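Fleveo dining room: second progress report to the Plivard fund

Period covered: reopening through December

We said in the first report that the numbers in the original plan looked hopeful to us. They still do. The dining room is open, the kitchen passed its inspection, and dinner service runs five nights a week. Whether any of that adds up to the neighborhood restaurant described in the grant application is a question we would answer with "partly," and we would like the fund to read the rest with that in mind.

Covers. The plan called for 90 dinners on a good night. We have reached that 2 times, and both were nights when the theater next door had a full house. On an ordinary evening the back section stays dark and one server handles the front. The consultants at Subramaniam told us in the fall that word of mouth would fill the gap by winter. We have not seen it, and we don't think a second round of postcards will produce it.

Menu. The opening menu had too much on it. We cut the grill section, kept the braises, and moved the lentil soup to the front page, where it now outsells everything except the roast chicken. The chicken is good. The fish was not, and after several weeks of trying new suppliers we took it off. Reviews on the local sites are friendly about the food and less friendly about the wait between courses, and having timed it ourselves we side with the reviewers.

The tasting menu paid for under the grant has been offered since reopening. Few tables order it. The application described it as the main draw, and we would rather say now that it isn't one than carry it through another quarter on the strength of a paragraph.
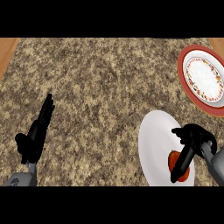
Patterned plate on a granite countertop.

Equipment and supplies. The Fakirier booking system was installed on schedule. It takes reservations well enough, but the promised link to the kitchen printer has yet to work through a full service, so orders are still walked back on paper. We have held the final payment of $700 until that is fixed. The vendor says the next update will do it. The vendor said the same of the last one.

Staff. Turnover has been lower than we feared. The training budget covered wine and allergy sessions for the floor team, and the allergy session was plainly worth the money. We are less sure about the wine session. Sales by the glass went up afterward, but we had lowered the prices in the same month, so we can't credit the training with it.

Costs. Food cost is nearly 20 percent over plan. Butter and beef account for most of that, and waste from the old menu for a good part of the remainder. The shorter menu should help with waste. It will do nothing for butter.

Changes requested. We ask to move what is left in the advertising line to kitchen wages, so that a second cook can be on the line for early dinner. Slow courses are the complaint we hear most, and it is one we can do something about. We also ask to drop the tasting menu as a reporting item and report on weeknight covers in its place.

Still open: the lease on the side patio, the printer link, and the lunch trial, which we have put off until the dinner service is steadier. The expense sheet and receipts are attached separately.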